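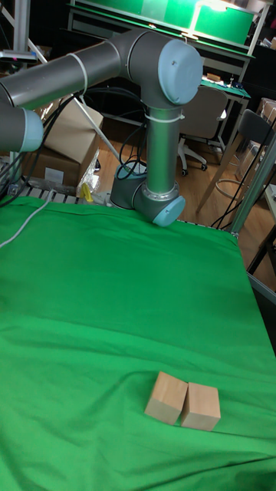
Green cloth, grey arm, blue caps.

I've been trying to cancel my gym membership since November. The gym is called Wotden, and it took my money in 66 seconds, on a phone, while I was standing in line for a coffee. Leaving is a more thoughtful process.

First there's the form, which lives at the front desk and can't be emailed. Then comes the chat with a "wellness partner" — mine offered me a free towel.

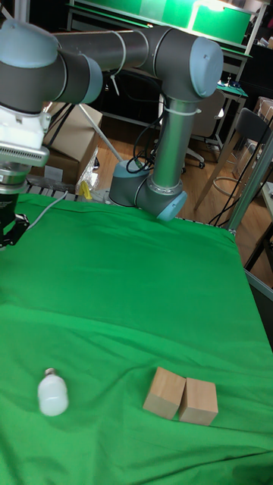

I took the towel, which I now suspect was a tactical error. It may have reset the notice period. My last bill was $100, plus a "facility enhancement" charge, and the only thing enhanced so far is the colour of the lockers.

I grumbled about all this here last week, and the comments filled up fast.
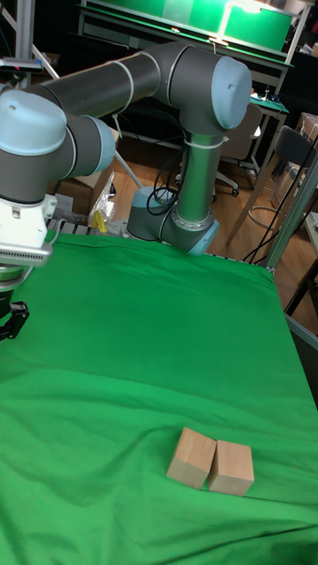
Mihăilă wrote that a registered letter did the trick, but only the second one, and that the pool was closed the whole time anyway.

So on Saturday I'm off to the post office. I'm keeping the towel.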